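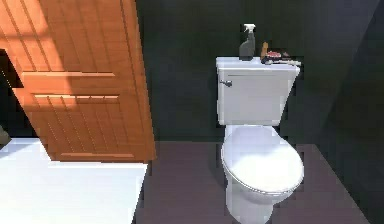
3.2 Small rooms and the colors people give them

I started asking about bathrooms almost by accident. The plan for the Drutthorpe interviews was to talk about living rooms, and I had a nice long list of questions about sofas and curtains, but people kept steering me toward the smallest room in the house. Birgit Reinholz, my co-interviewer, noticed it first. She went back through our early notes and found that 13 households had brought up the bathroom before we'd asked a single thing about it. So we rewrote the guide in September and gave the subject its own block of questions.

What came out surprised me. I grew up with the rule that a small room has to be white, or at least pale, and I figured most people would repeat it back to me. Plenty did! But they'd recite the rule and then tell me they had broken it. One man said his landlord's cream paint made him feel like he was brushing his teeth inside an envelope (I have thought about this more than I should). Others talked about wanting one room where they could be a bit reckless – a room guests see for three minutes at a time, where a mistake costs one can of paint and a weekend.

Dark green came up more than any other shade, mostly along with wood. People used words like "calm" and "den" and, six times in the transcripts, "library." Figure 4 gives an idea of the pairing they meant.

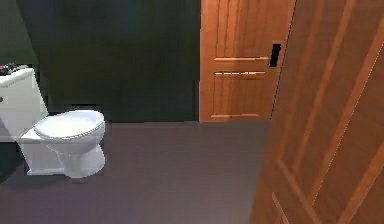 Figure 4. Rendered bathroom with dark green walls, a grey floor and wooden doors in a warm orange-brown.

Filippos Manolakis has argued to me over many coffees that this is just fashion, and that in nine years we'll all be scraping it off. He may be right. Still, fashion doesn't explain why the older people in our group liked dark bathrooms as much as the younger ones, or why several had painted theirs long before the shade showed up in the catalogs. I lean toward a duller reading, where people treat the room as private and so feel free to please themselves in it.

There's a wrinkle, though. Renters told a very different story from owners. They described the same wishes in the same words, but they put them off to some later home, and a few had the color already picked out and the sample card saved in a drawer. I come back to those sample cards in Section 4, where I look at what people keep for a house they don't have yet.

Related items
Paint, memory and the rented hallway
Mendoza and Phuthong: Who picks the kitchen tile?
Notes on the Drutthorpe interview guide
Curtains as good manners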